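August 2, 2022

Today I rowed the long piece with the women's squad, and my hands are again open in the two places where they always open. I started this diary in June so that I would write something in English every evening, and I have missed many evenings, but after such a training I want to keep it.

We were on the water before the sun came over the boathouse at Plisow. The lake was flat as far as the second buoy and after it there was a small chop from the side. The coach gave us 20 minutes at rate 18, then a rest, then the same again. I was in the three seat, not my usual one, and for the first half I was late at the catch. I could hear it more than feel it. When we turned at the Trurnov end I sat up a little, as the coach told me in the spring, and it became better.

In the afternoon I had to finish the entry for the regatta. The form asks for the club number, which for us is 454, and it does not accept the form if you put a space before it. I lost much time with this. I also wrote to the Mamani club to ask if they can lend us a set of riggers for one day, as one of ours is bent.
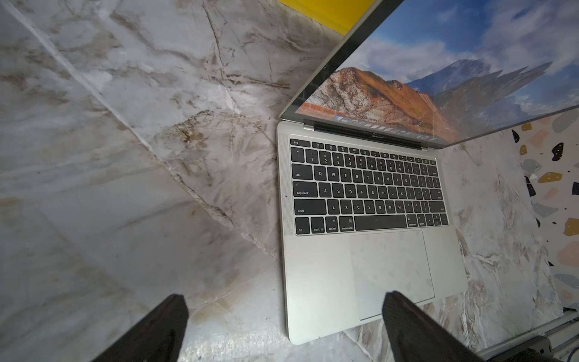 Anayeli Ventura answered in the evening that the riggers are free, but we must bring them back the same night, and she would like our crew to start in the later heat so that both clubs can use the one trailer. She asked also if I am still afraid of the start. I wrote back that I am, a little, but less than last year.

The heats are over 1000 metres and I think we are ready for the first 60 strokes. After that I am not so sure. Our bow seat has had a sore rib and she did only the warm-up this morning, then went in the launch with a blanket on her knees. If she cannot race, we will ask someone from Dadus, and then we must learn each other's rhythm in very few outings.

I taped my hands after supper. I must buy more tape, the wide one, and find my grey socks — I think they are in the boathouse behind the oar rack. Tomorrow is only stretching and a short run.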